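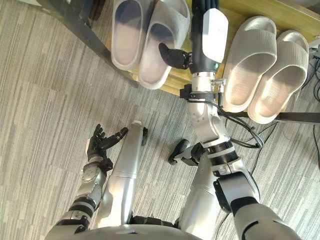
家の履き物を見直した話

去年の十一月に今の部屋へ引っ越してから、玄関まわりがずっと片づかなかった。原因は単純で、履き物が多すぎた。越してくる前の部屋には作り付けの大きな靴箱があり、入るだけ入れていた。今の部屋の靴箱はその半分もない。入らない分を段ボールに入れたまま冬を越してしまい、先週の休みにようやく全部出した。

まず革靴。三足あったが、履いていたのは茶色の一足だけだった。黒の一足は冠婚葬祭用に残す。もう一足は就職した年に買ったもので、底を一度張り替えている。甲の横にひびが入っていて、駅前の修理屋で見てもらったところ、直せるが元の見た目には戻らないと言われた。見積もりは4000円。半日考えて、手放すことにした。

運動靴は二足残した。雨の日用と、そうでない日用。雨の日用といっても防水ではなく、濡れてもいいと思える古いほうというだけだ。長靴は持っていない。買おうと思って毎年梅雨に入り、梅雨が明けると忘れる。

サンダルはゴミ出し用に一つあればいい。

問題は室内履きだった。実家では一年中スリッパを履く決まりで、台所用、廊下用、トイレ用と分かれていた。子どものころは面倒で、台所用のまま廊下に出てよく叱られた。一人で暮らすようになってからは反動で何も履かず、冬は靴下を重ねてしのいでいた。ところが今の部屋は一階で、床が冷える。十二月に入ると靴下二枚では足りなくなり、仕方なくまたスリッパを買った。

最初に買ったのは近所の雑貨屋の1475円のもので、中がボア、底が硬いタイプ。暖かいことは暖かいが、歩くたびにぱたぱた鳴る。夜中に水を飲みに行く音が自分でも気になった。二月に底が柔らかいフェルトのものに替えたら音はほとんどしなくなった。その代わり、かかとの部分が薄くなるのが早い。二か月でもう片側に傾いてきた。歩き方の癖がそのまま出るらしく、右の外側だけが減っている。革靴の減り方とも同じだった。

同じ職場のソルハイムさんにこの話をしたら、自宅では毛糸の厚い靴下の底に革を縫いつけたものを履いていると教えてくれた。脱げないので階段でも安心だという。うちに階段はないが、脱げないというのは良さそうだ。冬になったら探してみる。

来客用も悩んだ。人が来るのは年に何度かで、多くても二人。それなのに来客用スリッパが五足あった。引っ越し祝いでもらったもの、前の部屋で使っていたもの、なぜ買ったのか覚えていないもの。色も形も揃っていない。大島さんが遊びに来たとき、片方だけ大きさが違うのを出してしまったことがある。本人は気づかないふりをして帰るまで履いていた。あれは申し訳なかった。

結局、来客用は洗える布のものを二足だけにした。色は紺。洗濯ネットに入れて弱めの水流で洗い、つま先を上にして立てかけて干す。中にタオルを詰めておくと形が崩れにくい。日なたに長く置くと接着のところが傷むと説明書にあったので、ベランダの陰に出している。この時期なら朝に干して翌日の昼には乾く。

捨て方についても書いておく。うちの地域では布のスリッパは燃えるごみで、革靴も同じ扱いだった。金具の大きいものは別になる。自治体によって違うので、分別表を見たほうが早い。まだ履ける運動靴は一足だけ古着の回収に出した。左右をひもで結んでおくように書いてあり、たしかにばらばらになったら困るだろうと思いながら結んだ。

減らしたあと、置き場所を少し変えた。よく履くものを下の段、黒の革靴は箱に入れて一番上。靴箱の中に新聞紙を敷いていたのをやめて、何も敷かずに月に一度拭くことにした。新聞紙は敷いた日だけきれいで、そのうちめくるのが怖くなる。拭くのは固くしぼった雑巾で十分だった。拭いた日は扉を60分ほど開けておくつもりが、たいてい夕方まで開けっぱなしにしている。

においの対策は、重曹を小さな空き瓶に入れてガーゼでふたをしたものを隅に置いた。以前は市販の消臭剤を使っていたが、香りがコートに移るのが苦手だった。重曹は効いているのかどうかよくわからない。靴が減ったせいで空気が通っているだけかもしれない。三か月したら瓶の中身は流しの掃除に使う。

残った履き物は全部で11足になった。まだ多いと言われそうだが、出かける前に探すことがなくなったので、今のところはこれでいい。空いた段ボールは資源ごみの日に出した。次は傘をどうにかしたい。折りたたみが三本あって、うち一本は骨が曲がっている。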